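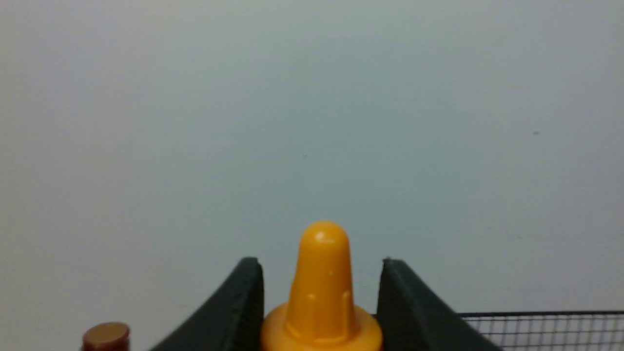
Okay, pantry and fridge door week continues, and today is condiments. I have put this off since May because I knew what I'd find in there. First one out is the squeeze bottle with the yellow cone on top, the tall pointy kind with the wide skirt at the base and the two little ribs up the side. Those ribs are where I start with a toothbrush, every time. Gunk loves a ridge.

Ground rules for anyone joining in. Everything comes out of the fridge door. Everything. Even the jar you know is fine. You can't wipe a shelf around a jar, I've tried, you just make a ring.

I'm using the Kudwood tub for soaking caps. It's the low gray one, fits under my tap with the faucet swung left. Hot water, a squirt of Flisevlow, caps in, walk away for 17 minutes. (Why 17? That's how long my laundry had left the first time and now it's tradition.)

Please put something over the open bottles while the caps soak. I use squares of foil. Last year I used nothing and knocked a full ketchup into the silverware drawer. The drawer was open. Of course it was open.

Cone caps: squeeze water through from the wide end. Go from the tip and you push the dried plug back inside, and then you're poking at it with a skewer for the rest of your evening. If the plug won't budge, back in the tub.

Flip-tops are worse than cones, I will die on this hill. There's a hinge, there's a lip under the hinge, and there's a tiny well around the hole that holds exactly enough old mayo to ruin your day. Cotton swab, then rinse, then another cotton swab.

Somebody asked last time if I put the caps in the dishwasher. I used to! Top rack, in a mesh bag. Then the bag came open and one went down by the heating bit and came out looking like a fried egg. So now it's the tub.

Dry them ALL the way before they go back on. I stand mine up on a dish towel, cones pointing at the ceiling like a very small mountain range. Overnight if you can stand having a counter full of caps. I can't, so I shake them hard and go after the threads with a paper towel.

Dates! I found three barbecue sauces and the oldest one is older than my couch. Out. Two relishes, both open, same brand. I combined nothing, I just kept the newer one, because combining relish is how you end up with forever relish.

The Vanags horseradish stays. It's always going to stay. I've got 8 things going back in the door and that one gets the best spot, top shelf, hinge side, where it doesn't get whacked by the milk.

About the milk — it doesn't live in the door at our place anymore. Door's the warmest part. Moved it to the middle shelf and suddenly there's a whole row free down there for the tall bottles, which used to lie on their sides and leak. I can't believe how long I let that go on.

Door bins: they lift out! Push up from underneath with both hands and wiggle. Mine hadn't been out since we moved in and I'm not going to tell you what was under the bottom one. It was soy sauce. It was mostly soy sauce.

For those asking about the bin liners, they're the ribbed ones from the Rarnarberg outlet, five to a pack, and you cut them with kitchen scissors. I cut the first one too short and it's now under the dish soap, where it's doing a great job.

Squeeze bottles go back last, cap side up this time. I know, I know, upside down means it's ready to pour. It also means a yellow puddle by Sunday. I've picked my side.

Tomorrow is the spice drawer and I already found two cinnamons. Tell me your number, I need company.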